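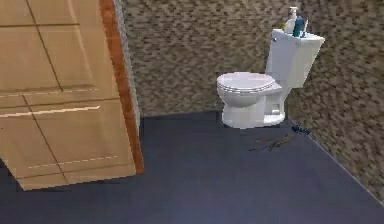

Pui-shan Liao reckons any damp absorber that promises to "dry out a cupboard for good" ought to be sold next to the lucky charms, and after a wet August with the Nokine tub on trial I am inclined to agree with her about most of them. This page is for the Nokine, which we do stock, and I would like you to read it before you put one in the basket.

Nokine Cupboard Damp Absorber, 300 g, refillable

What it is: a plastic tub with a slotted lid, and a bag of calcium chloride crystals that sits on a grid inside. The crystals pull moisture out of the air, turn to brine, and the brine drips into the bottom of the tub. Every absorber of this sort works the same way, whatever the box says about "active" this and "smart" that. The chemistry is old and cheap and there is nothing wrong with it.

What the box says: "Protects your whole room." It won't. A tub this size can make a difference in a closed space, such as a wardrobe, a larder or the cupboard under the stairs. Put it on a shelf in an open room and it will fill up nicely, which looks impressive, and the room will be as damp as it was before. Air keeps coming in and brings its water with it.

The box also says "eliminates mould". I asked the makers what they meant by that and was sent a leaflet with a picture of a leaf on it. Mould that is already growing has to be cleaned off. Drier air may slow it coming back. I would not go further than that, and I've asked them to change the wording.

How long a refill lasts

The packet says "up to three months". "Up to" is doing a lot of work there. In our stockroom cupboard, which backs on to an outside wall, the first bag was all brine after 21 days. In a dry hall cupboard at home the second one still had lumps in it when I lost interest. So it depends on how damp your cupboard is, and if a bag is gone in 3 weeks you have a damp problem that a tub won't cure. Look for a leaking pipe, a blocked air brick or a gutter that needs clearing. Spend the money there first.

Using it

Take off the foil seal but leave the white cloth on the bag. Stand the tub level, on the floor of the cupboard if you can, and keep the door shut. Don't stand it on leather, bare metal or anything you are fond of. The brine is salty and slippery and leaves marks that don't come out — Ingvar Lauritsen lost a pair of good boots to an older model and has never let us forget it. Keep it well away from children and pets. Pour the brine down the sink with plenty of cold water running, and rinse the tub before the next bag goes in.

Compared with the others

The Brerent hanging bag uses the same crystals and costs more per gram. It's handy if you have a rail and no floor space. The scented version smells of lavender for a few days and then of wardrobe.

The Clunomov rechargeable block is silica gel with a little window that changes colour. You dry it out by plugging it in, so there's no brine to spill, but it holds far less water before it needs doing again. Fine for a camera bag or a drawer. I wouldn't bother with it in anything you can stand up in.

In the box: 1 tub with lid, 2 refill bags, 1 leaflet (leaf included).

Returns: unopened refills only. Once the foil is off, the crystals start working and we can't sell them on.

Page last checked September 8, 2021. The wording on the box had not been changed.

Related items
Nokine refill bags, 300 g
Brerent hanging damp bag, plain
Brerent hanging damp bag, lavender
Clunomov rechargeable block, small
Yeh dial hygrometer
Air brick cleaning brush

Contact us | Delivery and returns | © 2021 Yeh Household Supplies | Back to top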